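Folding the Everyday: A Student Project on Household Cloths
Chiyo Hosoda and Gaëtan Pons, second-year textiles and home studies
Handed in 24 May 2020

How the project began

We started with a question that Gaëtan's grandmother asked him over the washing up, which was why he owned so many towels and could never find the right one. It made us laugh at first, and then we thought about it for most of a week and decided it was a fair thing to build a term project on. Our tutor, Hatsue Kobori, warned us that cloths are harder to write about than they look, and she was right about that, as she usually is.

Our plan was to look at how different cloths behave when they are handled, folded and put away, and to suggest a simple way of storing them in a small home. We wrote to 32 households in the Wada buildings and 26 wrote back, some of them with two or three pages of opinions about tea towels, for which we are very grateful!

What the weave does

The first thing we learned is that texture matters a good deal more than size. A waffle weave has raised bumps all over, and when you take hold of a corner the cloth gathers into soft, loose folds and wants to stay that way. The hem is another matter, flat and smooth, and it will hold a neat edge when the rest won't.

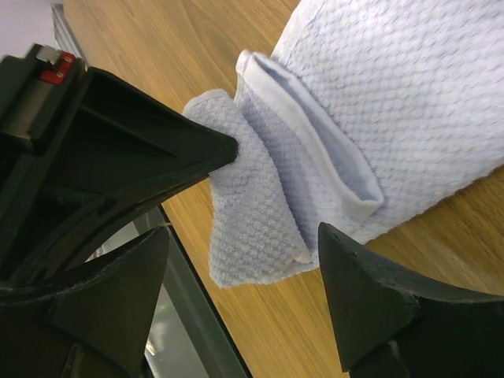

Several households told us they had given up folding their thicker towels and simply rolled them. We tried both ways and came down on the side of folding, with the hem tucked to the inside — though Gaëtan would like it noted that he still rolls his at home.

Microfiber was easier on us. It lies down flat with very little coaxing, and you can smooth it with the side of your hand. We paid special attention to the edging, because the people who wrote to us complained about fraying more than about anything else, and a good tight overlock seemed to be what they were wishing for. 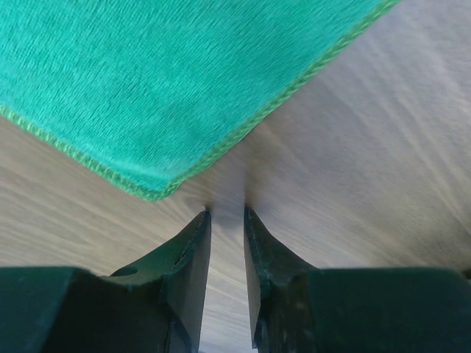 Figure 2. Corner of the teal-green microfiber towel, with its stitched hem in a yellower green.

Putting things away

For storage we wanted something a person could lift out with one hand and carry to the sink. We settled on a plain plastic tray, having first spent far too long on a cardboard divider that Chiyo was fond of and that bent in the middle. The rule we gave ourselves was that small cleaning things live together in the tray and bigger towels get their own spot on the shelf.
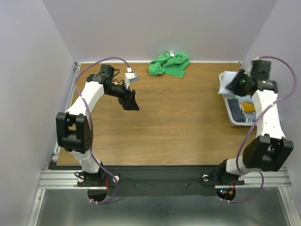
Figure 3. The tray with the dark navy cloth folded inside it, and the bright green towel at the back of the table.

Next time we would ask the households about drying space too, which came up in the letters again and again and which we had no room for in this report. Masaru Katayama has kindly offered to read the letters with us in November.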